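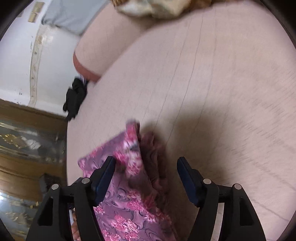 Ledwood Public Spring Water Log

Data card, version 2
Last updated: Jul 3, 2020
Maintainer: Nives Cocco
Field collection lead: Corrado Russo

Summary

The log records visits to public springs and roadside spigots in the Ledwood area, along with basic water measurements taken at the same outlets. It has 2837 rows. Each row is one site visit by a trained reader. The data is meant for local planning, public health notices and teaching. It is not a substitute for a certified lab test, and no row should be read as a statement that the water was safe to drink.

Files

visits.csv: one row per site visit
sites.csv: one row per outlet, with access notes
lab.csv: results for the 116 samples sent out for bacteria testing
changes.txt: edits made after first release

All files are UTF-8, comma separated, with a header row. Empty cells mean "not recorded". A zero is a real zero.

Fields in visits.csv

visit_id: integer, unique, not reused after deletion
site_id: matches sites.csv
start_time: local time, 24-hour clock
minutes_on_site: integer
flow_l_min: flow at the outlet in liters per minute, mean of three bucket fills
temp_c: water temperature in Celsius
ph: one decimal place
cond_us: conductivity in microsiemens per centimeter
people_filling: number of people who filled at least one container during the visit
posted_notice: y, n or unclear
reader: reader code, not a name
remarks: free text, edited to remove personal details

Fields in lab.csv

visit_id: matches visits.csv
coliform: present or absent
ecoli: present or absent
hold_hours: hours between sampling and lab intake

Samples held longer than the lab's limit were rejected at intake and do not appear. A sample can be matched to its field readings through visit_id. Two samples from the same outlet on the same visit share an ID and should be treated as duplicates.

Collection

Readers stayed at each outlet for 40 minutes where possible. Shorter visits are kept, and minutes_on_site should be used to correct any count of people. Flow was measured first, then temperature, then pH and conductivity. Where people were waiting in line, readers let them fill before measuring, so start_time may come well before the first reading.

Meters were checked against buffer solution at the start of each day. The pH probe used by reader R4 drifted during May. Those rows have been left in place with the ph cell blank and a note in remarks.

Sites

The two busiest outlets are Gilell Spring and the pipe at Hisness Road. Gilell has a paved pull-off and is open all year. Hisness Road is on a steep shoulder and is not plowed. The Piras trough is fed by the same hillside as Gilell but has its own line, and the two should not be merged. Coordinates are rounded in sites.csv for outlets on private land where the owner allows access but asked for no exact location.

Known problems

1. Coverage is uneven. Gilell has some 600 visits, while several small outlets have fewer than ten.
2. Early morning and late evening use is undercounted. Few visits start before 7:00 or after 19:00.
3. people_filling counts people and says nothing about volume. A person with one bottle and a person loading a truck bed with jugs count the same.
4. Flow at the Piras trough was read at the overflow until the inlet was rebuilt. Rows before the rebuild have "overflow" in remarks and are not comparable with later rows.
5. posted_notice records whether a sign was up. It does not record what the sign said.
6. Lab samples were not drawn at random. Outlets with past complaints were sampled more often, so the share of positive results does not describe the area as a whole.

Changes from version 1

Conductivity is now corrected to 25 C in every row. Version 1 mixed corrected and raw values.
Reader names replaced with codes.
Duplicate rows from the double upload at Hisness Road removed.
unclear added as a value for posted_notice.

Privacy

No names, plates or photos of people using the springs were kept. Remarks were read by hand before release. If you find a remark that could identify someone, report the visit_id to the maintainer and the text will be cleared in the next version.

Use and credit

Free to use and share with credit to the Ledwood Public Spring Water Log. State the version number. If rows are dropped or corrected, say which ones. Corrections to site details go to Corrado Russo, all other questions to Nives Cocco.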